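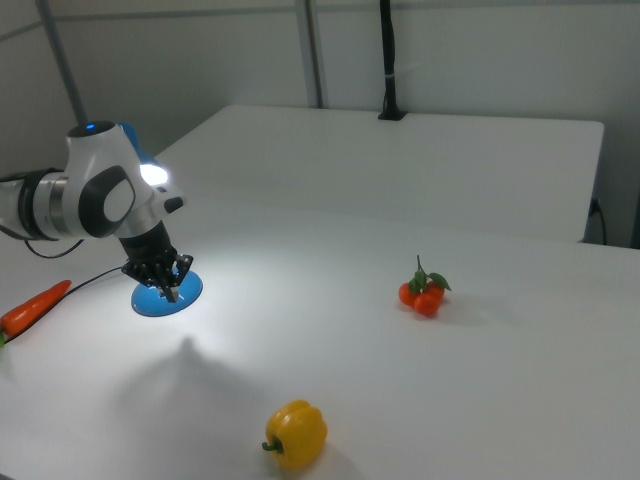

4. Planificación de compras y presupuesto

Este capítulo recoge lo que pedimos para el segundo semestre del proyecto Lodhi y los criterios que seguimos. El brazo y la pinza de varios dedos ya pertenecían al laboratorio y no se cargan al proyecto. Tampoco las mesas blancas. La asignación del departamento era de 510 euros, con un plazo de entrega de hasta 60 días para los pedidos a proveedores externos.

4.1 Material de prueba

Se descartó trabajar con verdura fresca. La forma cambia de una pieza a otra y habría que reponerla durante todo el semestre. Pedimos presupuesto de hortalizas de imitación a Skira y a Sternbridge. La oferta de Skira era más barata por unidad, pero obligaba a comprar cajas completas de una sola pieza. Sternbridge aceptó un lote mixto y fue la elegida. La vajilla salió de un armario del departamento, sin coste.

Huguette Hamel propuso incluir también objetos domésticos de mayor tamaño, con cable, para las pruebas de planificación de trayectorias. Se aprobó uno: una lámpara de escritorio con brazo flexible.

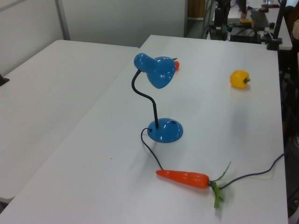 Figura 4.2. Lámpara azul de escritorio, zanahoria de plástico y pimiento amarillo sobre la mesa de trabajo.

El cable de la lámpara cruza parte del tablero, y eso nos llevó a añadir una partida de canaletas y bridas que no figuraba en la primera versión del presupuesto.

4.2 Repuestos

La partida más discutida fue la de repuestos de la pinza. Bhupendra Bhardwaj calculó las horas de uso previstas y recomendó 2 juegos de fundas para los dedos. El único distribuidor que respondió a tiempo fue Fisance. Hicimos el pedido en marzo y tardó 11 días en llegar.

4.3 Lo que quedó fuera

No se compró una segunda cámara. Su precio superaba por sí solo la asignación y el tutor prefirió solicitarla en la convocatoria de junio. Tampoco se compró una base antideslizante para la mesa, que queda anotada como prioridad baja.

Para el próximo grupo recomendamos pedir las ofertas antes de cerrar la lista de tareas y reservar una cantidad para cableado y fijaciones. Las facturas y las ofertas rechazadas están en el anexo B.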